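Granix Evening Astronomy, Ulley group
Notes for session 3: How we find planets around other stars

Welcome back! Last time we finished with the life of a star. Tonight we get on to the bit many of you signed up for – planets that circle suns other than our own.

The trouble is glare. A star is so much brighter than any planet beside it that taking a direct picture is very hard, and only a small share of known planets have been caught that way. Most are found by watching the star instead.

The transit method
If a planet's path crosses in front of its star as seen from Earth, the star dims a little. For a planet the size of Jupiter passing a star like the Sun, the drop is close to one per cent. For a planet the size of Earth it is less than a hundredth of one per cent, and yet we can measure it! The depth of the dip gives the planet's size compared with the star, and the time between dips gives the length of its year.
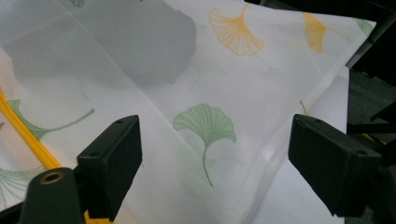 One dip is never enough. Starspots can fool you, and so can a pair of stars passing in front of each other. We like to see at least 3 dips, evenly spaced, before getting excited.

The wobble method
A planet pulls on its star just as the star pulls on the planet, so both move around a shared balance point. When the star comes towards us its light shifts slightly to the blue, and when it moves away the light shifts to the red. From this we get the planet's least possible mass. Put that together with a size from transits and you have its density, which tells you whether you may be dealing with rock or gas. I still find that wonderful.

Try it at home
The Dzene practice sheet has 1,734 brightness readings for a made-up star, taken over 40 days.
1. Plot the readings and mark every dip.
2. Work out the planet's year.
3. Look for a second, shallower set of dips (it is there – keep going!).

Reading: Plirnance course book, page 58 to the end of the chapter. Bring a ruler and a calculator next time.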